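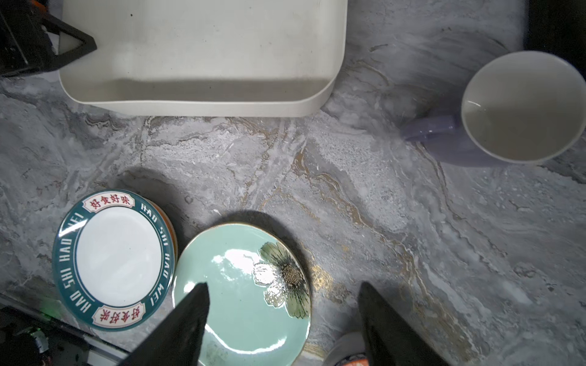
Photo: Frida Skov, wrist camera, arm 2

Wednesday, afternoon. Lenau bench, marble top.

Continued with the comparison of the two finger sets. In the morning Arne had the arm for his cable work, so I could start only after lunch. On the gripper now: the black tapered fingers. The wide Suominen pads lie in the drawer and come on tomorrow.

Objects today: off-white tray at the back, the lavender mug, the stack with the teal "HAO SHI HAO WEI" plate on top, and the mint-green plate with the flower. Task is the same as before. Take the mint-green plate at its rim, lift it, put it into the tray. Then the mug by its handle. The stack stays where it is and must not be touched.

Settings. Closing force at 16 N for the first series, speed at 200 mm/s in free travel. Mutua thinks that I am too careful with the speed, but the stack is close to the mint-green plate and I don't want to pay for crockery again. The Skevix controller still forgets the force limit after a restart. I write the value by hand every time and check it on the screen before the first move. Please do this also if you take over from me!

Camera. Exposure is fixed at 800 microseconds, as Kerstin proposed. With this value the lettering on the teal rim can be read well, also the red characters on the banners. The mint-green plate is the problem. The ceiling lamp makes a big white smear over the middle of it and the left petals of the flower are nearly gone. The plate detector finds the outline from the gold rim, so it still works most of the time, but the centre point jumps when the arm turns. I tried to go down with the exposure, and then the dark hardware at the left becomes one black area and the mask for it does not fit any more. A better way is maybe a diffuser under the lamp. Bernd has some white foil left over from the Durerstead job, I will ask him.

Second point about the camera: the marble has gold veins, and there is one bright patch of gold that the detector takes for a piece of the plate rim. It happened a few times in the slow search. I have put a minimum arc length into the filter and since then I did not see it. I am not sure if this is a real solution or only good luck with the position.

First series, tapered fingers. The pointed tip goes under the rim more easily than I expected. The pads always pushed the plate away over the stone before they had it, and I had to hold it against something. With the tapered fingers the plate moves only a little. But the contact is small, and when the plate is lifted it tilts around the two tips. The flower side goes down first, every time to the same side, so I suspect that the fingers are not closing exactly in the middle. To check with the gauge.

Result of the series: 67 per cent good lifts. I count as good only if the plate is level enough to go into the tray without hitting the front wall. With the mug there is not much to say. The handle is no difficulty when it points to the left. With other handle directions I did not try yet.

Later I raised the force a bit and the tilting was less, but the left finger began to bend at the tip. You can feel it with the thumb. Went back to the old value. Arne says the print was made with the wrong infill and he has the newer file somewhere. If it is so, then this series is perhaps not fair to the tapered set, and I should repeat it before we show anything to Kerstin.

Open:
- foil for the lamp (Bernd)
- new print of both fingers, not only the left one (Arne)
- gauge check of the closing centre
- move the stack further left for the pads, they need more room when open
- mug with handle to the right and to the back
- write to Skevix about the force limit, with the log file

The raw data is in the shared folder under May, tapered, series 1. The runs with higher force are in a separate folder, please do not mix them.

Arm parked and controller off at ten past six.

F.S.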